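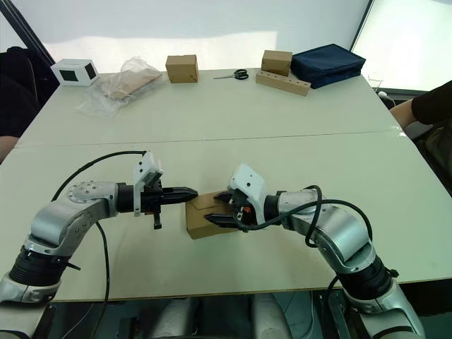

Fulgencio Villalobos told me last week that a talk about small cardboard boxes ought to take five minutes, and that I should use the rest of the slot for tape. I'm leaving tape to the second half. Boxes come first, and they get the longer share.

**Small cartons: folding, closing, handling**

Notes for the packing evening at Burero. Slot is 40 minutes plus questions.

## Start

- Say name, say I packed orders for Gazi for years before I started teaching it.
- Ask who here packs at a kitchen table. Wait for hands. Most of them will be up.
- The talk is for people sending out small goods: soap, candles, spare parts, jewelry, seeds. If you ship furniture, the tape section will still be useful.

Say early that a small box is harder to do well than a big one. A big box has room for a bad fold. On a small cube the flaps are short and stiff, and if one goes in crooked, the whole top sits crooked. (Hold up the crooked one. Pass it around. Get it back this time.)

## Which box

Two common kinds at this size.

1. Four flaps on top and four on the bottom, taped shut. Cheap, ships flat, needs tape on both ends.
2. Tuck top. One lid flap with a lip, two dust flaps under it. Costs more, looks better when opened, can be closed without tape if it's going to be handed over in person.

At Gazi we used the first kind for parts and the second for gifts. When we ran out of one we used the other and no customer ever wrote in about it.

Talk about size here. Measure the product wrapped. People measure the bare candle, order the box to fit, and then the paper won't go in. I did this with an order of 3000 cartons for Alevon. They were a finger's width too small on one side, and we were still using them for samples the following February. Pause for the laugh, move on.

Measure in the order length, width, depth. Inside measurements. If the supplier's page doesn't say inside or outside, write and ask.

## Folding

Do this part live. Have ten flats ready, creased side up.

- Open the flat and push it past square, both directions. The corners need to be bent a little too far so they'll stand straight afterward.
- Bottom first. Short flaps in, long flaps over.
- Tape the bottom, turn it over, and press the inside corners with two fingers.
- Look straight down into it. The opening should be a rectangle. If it's leaning, squeeze the two far corners.

Demo at normal speed once, then slowly once. Don't talk through the fast one.

A cube is easy to get wrong because the sides look the same. Put a pencil dot on one bottom flap of each flat before you begin the batch. I do a whole stack of 50 at once with the flats fanned out, and it takes less time than the kettle.

## Holding the box while you work

I used to skip this section and now I don't, because it's where most crushed corners come from.

Hold a small carton by two opposite sides, low enough that your fingers are backed by the contents. Empty boxes give way in the middle of the panel. If you pinch an empty one hard, it will bow, and the flaps on top will spread apart. Near the vertical edges the board is stronger. Ask two people to try it with an empty one and a filled one.

Other points:

- Don't carry by the flaps.
- Don't stack open boxes inside each other and then pull them apart by the rim.
- If you're turning a filled box over to tape the bottom again, something has gone wrong earlier. Take the contents out and redo it.
- Dry hands. Hand cream leaves marks on brown board.

## The table

White or light tabletop if you have the choice. Brown crumbs of board and bits of tape show up on it, and you'll wipe it more often. Two tables pushed together are fine. Work on one side of the join, because a flat sheet of board will catch its corner on the gap when you slide it.

Table height: your elbows should be bent at close to a right angle. For folding I like it a little lower. For tape, a little higher. I own one table, so I stand on a mat for the first job and off it for the second.

Clear a space in front of you that holds one box and your two forearms. Finished boxes go to the far side. Flats go on a chair.

## Filling

Keep this short, they'll have questions.

- Paper crumpled loosely. Tight balls of paper don't cushion.
- Fill the bottom, then the product, then the sides, then the top.
- Close the flaps and shake it near your ear. If it moves, open it.
- If the flaps won't lie flat, take paper out. A domed top splits the tape.

Show the Rera carton with the domed top. It arrived that way. The soap inside was fine, the label was not.

## Tape (second half, Fulgencio's part)

- One strip along the seam, running down each end by the width of a hand on big boxes. On small ones, two finger widths is enough.
- Paper tape goes on with the board clean. Rub it down with the side of your thumb.
- Don't tape around all four sides. It looks nervous and takes the customer a knife to open.
- Fold under the last bit of the strip if it's a gift.

He'll want to show the dispenser. Let him. Stop him at the water-activated tape, that's its own evening.

## Numbers, if someone asks

Last holiday season I packed 277 small cartons for Rera by hand in two days. Four came back with damage, three of those with a corner pushed in. All three had been packed at the end of the second day. I take a longer lunch now.

Cost per box: don't give a figure. Prices have moved since I wrote the last handout. Tell them to get two quotes and a sample of each, and to fold the samples before ordering.

## Questions I got last time

Reusing boxes: yes, if the corners are sharp and the old label comes off without tearing the top layer.

Printed or plain: plain, with a stamp. A crooked stamp looks fine. A crooked print run doesn't.

Can kids help: with the folding, very well. With the tape gun, no.

Damp garages: store flats indoors, lying down, something flat on top. Board that has been damp folds soft and never gets a clean edge.

## Before leaving

Collect the demo boxes, the pencil and both tape guns. Leftover flats can go home with anyone who wants them. Leave the handout pile by the door, and remind them the second sheet has the measuring diagram on the back.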